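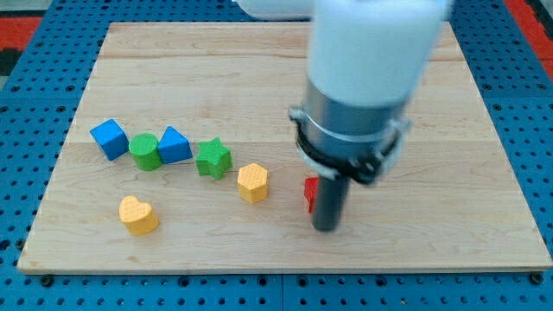
Stulunberg Evening Programme
Play Materials and Early Learning: handout for session 5
Handed out January 12, 2023

Shape blocks: what do we know, and what have we been sold?

Read this before the session and bring one claim from a toy box or catalogue that you don't believe.

Coloured shape blocks are in every nursery cupboard. A cube, a cylinder, a triangular prism, then the showier ones, the star and the hexagonal prism. The usual claim is that handling them "teaches geometry". I'd like you to be slow to accept that. A child who can pick out a star has learned that a star looks like a star. Whether that leads to anything about angles or faces is a separate question, and the catalogues tend to slide from one to the other in a single sentence.

1. Names
Adults are careless here and children copy them. A hexagonal prism gets called "the hexagon". A triangular prism gets called "the triangle", or sometimes "the roof". Strictly, the triangle is one face of the block and the block has four other faces. Does it matter at age three? I doubt it. It may matter at seven, when the same child is asked how many faces the thing has.

2. Colour
In many sets colour and shape are tangled together. Take the blocks on the maple board: the cube and the triangular prism are both blue, the cylinder and the star both green, and the hexagonal prism yellow. Ask a child for "the blue one" and you have asked a poor question. Ask for "the yellow one" and you may get the hexagonal prism from someone who has never looked at its sides. If you want to know about shape, use blocks of one colour. Hardly any published activity sheet does this.

3. Texture
Some blocks have a patterned top, a fine grid or crosshatch. The Zurero leaflet in your folder calls this "sensory enrichment". Perhaps. It could equally come from how the blocks were made, and the leaflet offers no evidence either way. Put a question mark beside it.

4. The surface underneath
This gets too little attention. A plain pale board shows up strong colours well, and a flat one lets a cylinder stand on its end. Wood grain is a mild distraction. A carpet is hopeless for anything involving building. If two groups do the same task on different surfaces, please don't compare their results.

5. The Chow trial
You'll see this quoted: 877 children, 12 weeks of block play, better scores on a shape-naming test. Read it with a pencil. The children practised naming shapes and then got better at naming shapes. There was no follow-up the next September, so we can't say whether any of it lasted. The Visonov summary leaves that out.

For the session
Work in pairs, 2 to a table. One of you asks for a block without using its colour or its name. The other hands over whatever fits the words, however silly. Write down the exact wording of any request that fails, and keep it for the written task.

Reading: the Chow paper, methods section only. Skip the introduction.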